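Trimo Pocket Live, reviewed by someone who goes to too many shows

I have a drawer full of things that were supposed to make live music better. Two kinds of earplugs, a clip-on light for reading setlists, a folding stool I was asked to put away at an outdoor folk night. So when Trimo put out a little stereo recorder meant for people who tape club shows, I was in no hurry. I bought one in September anyway, after the third friend asked me if it was any good.

The pitch goes like this. You set the Pocket Live to a mode called Room, you put it in a shirt pocket or on a ledge, and it works out the levels by itself. No clipping when the drummer gets going, no hiss when the singer talks between songs. I've heard that promise from every small recorder since I started taping, and it has been partly true at best.

I used it at 13 shows before writing any of this. Most were in rooms that hold a couple hundred people, the kind with a low stage, a column in the wrong place and a bar that runs its ice machine through the quiet numbers. I always asked the band or the sound person first. Two said no and I left it in my coat.

First, the sound. At the Jirngate, which has a decent PA and a ceiling high enough to let the bass go somewhere, the Trimo did well. A four-piece with two loud guitars came out clear, the vocals sat where they should, and I could hear the tambourine during the last song, something I couldn't swear to on the night. I played that one in the car for a week. If every recording had come out like that I'd be telling you to go buy one.

They didn't. Room mode is a limiter with a friendly name, and it panics. When a band goes from a whisper to full volume, the recorder ducks the whole signal and then creeps back up over a couple of seconds, so the big moment you wanted to keep arrives smaller than the verse before it. I got this on nearly every band that does the quiet-loud thing, meaning nearly every band I go to see. On a slow doom trio it hardly mattered. On a punk bill with five-word pauses for jokes it was maddening – each song started by falling down a hole.

Manual mode fixes it. You turn the small wheel on the side until the meter peaks a little under the top, and you leave it alone. My manual recordings beat my Room recordings every time, with no exceptions. But then you're doing the job the thing claims to do for you, in the dark, with a wheel that has no clicks and moves when it rubs against your pocket. I put tape over mine. It works. I shouldn't have to.

Battery. Trimo says it runs all evening. I got through one opener and one headliner without trouble on a full charge, and on a three-band night it quit during the encore. It did save the file up to that point, and I'll give it credit there, having once lost an entire set to a different recorder that didn't. The battery readout is three little bars and the last bar lasts no time at all. Charge it the same afternoon.

The mics pick up everything near you, and that includes you. I clap like anybody else and my clapping is now the loudest instrument on several recordings. If you sing along, plan on hearing it. The included foam cover helps with air from the fans at outdoor stages and does nothing for talkers. I have a full conversation about a kitchen remodel over what was otherwise a beautiful solo acoustic set. Not the recorder's fault, but the box copy about "focused on the stage" made me expect more, and I don't believe there is any focusing going on in there at all.

The phone app I'd skip. It wants an account, it wants to know which artists I like, and when I copied over a long set it took around 60 minutes and then asked me to rate it. Plug the recorder into a computer and drag the files across. They show up in plain folders with sensible names. That part was done by somebody who tapes shows.

For comparison I borrowed a Sombatkul M, which is older, fatter and looks like an electric razor. It has no automatic anything. Side by side on the same ledge at a Jirngate early show, same band, both on manual, I liked the Sombatkul better on drums and the Trimo a little better on voice. A friend I played them for picked the Sombatkul both times and couldn't say why. It's too big for a shirt pocket, though, and people notice it. With the Trimo I was never asked once what I was holding.

I also took it to the Evthorpe, the old movie house with the sloped floor, for a ten-piece soul band with horns. Room mode gave up completely there. The trumpets shoved everything else out of the way and the singer seemed to be in the lobby. Second night, on manual, from the balcony rail, it was fine. Fine is the word I keep writing in my notes. Recording number 892 in my collection, if anyone is counting besides me, and it won't be in the top fifty.

So would I tell you to get one? If you only want a keepsake of a night and you'd otherwise be holding your phone up in front of somebody's face, yes, get it, and please keep the phone down. If you already own a recorder with a real level knob, keep your money. The Room button is what you're paying extra for, and I've stopped pressing it.

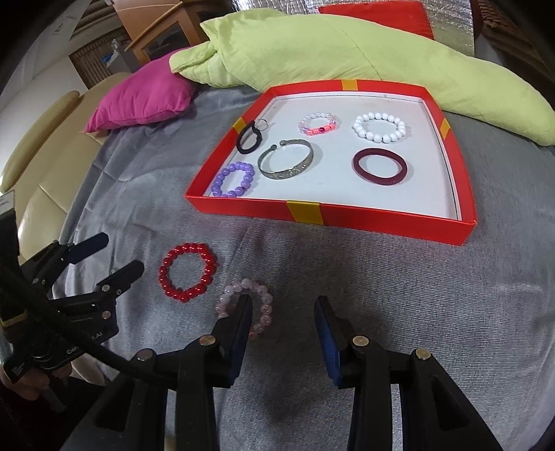 One more thing on the wheel, before I forget. The tape I use is the cloth kind, and it leaves gum behind if you peel it off while the recorder is still warm from charging. Let it cool first. I may try a rubber band next time, at the Jirngate or wherever I end up.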